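4. Setting up the Doucet water softener

4.1 Before you begin

Read this section to the end before you open any water connection. The Doucet softener is made for indoor use, in a place where the temperature does not fall under freezing. It must stand on a level floor that can carry the weight of the tank when the tank is full of salt and water.

You need a drain lower than the top of the cabinet, and a wall outlet which is not controlled by a light switch.

Caution: Do not connect the softener to a hot water line. Hot water damages the resin and the inner seals, and this damage is not covered by the Drarnell warranty.

4.2 Connecting the bypass valve

1. Close the main water valve of the house and open the lowest faucet until no more water comes.
2. Push the bypass valve into the two ports at the back of the control head. Both sides must go in together.
3. Fit the two clips. You should not be able to pull the valve out by hand.
4. Connect the house supply to the port marked IN and the line to the faucets to the port marked OUT.
5. Leave the bypass valve in the BYPASS position for now.

Note: If your house has metal pipes, the softener can interrupt the electrical ground. Ask an electrician if a ground strap is needed – this is often forgotten when an old unit is replaced.

4.3 Drain line and overflow

1. Attach the drain hose to the elbow on the control head and tighten the clamp.
2. Lead the hose to the drain without sharp bends. Leave an air gap between the end of the hose and the drain.
3. Attach the overflow hose to the elbow on the side of the salt tank. The overflow works by gravity only, so this hose must go down all the way.

Do not join the two hoses into one.
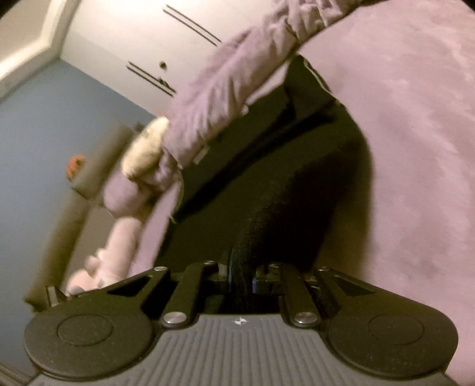 Owners in Udham asked for a clearer word on the overflow, and one of them wrote: "My hose went up over a pipe and then down to the drain. The first time the float got stuck, the water came out on the floor and not in the drain. Please put this in big letters." The instruction in step 3 is therefore repeated: no part of the overflow hose may be higher than the elbow.

4.4 First filling

1. Pour a small bucket of clean water into the salt tank.
2. Add salt pellets until the tank is half full. Do not use rock salt.
3. Open the main water valve slowly.
4. Turn the bypass valve halfway to SERVICE and wait until the sound of air stops. Then turn it fully.
5. Open a cold faucet and let it run until the water is clear.
6. Look at every connection again after one hour.

4.5 Setting the hardness

Press MENU and hold it until the display blinks. Enter the hardness of your water in parts per million with the arrow keys, then press MENU again. The factory setting is 300. For town water in Reltstead, enter 135. If you have a private well, have the water tested first, and tell the laboratory that you also want the iron value.

Note: After a power failure the clock must be set again. The hardness value stays in the memory.

4.6 Error codes at first start

Code 34 – the motor did not find its home position. Unplug the unit, wait one minute and plug it in again. If the code comes back, leave the valve in BYPASS and contact Drarnell service.

Section revised May 13, 2026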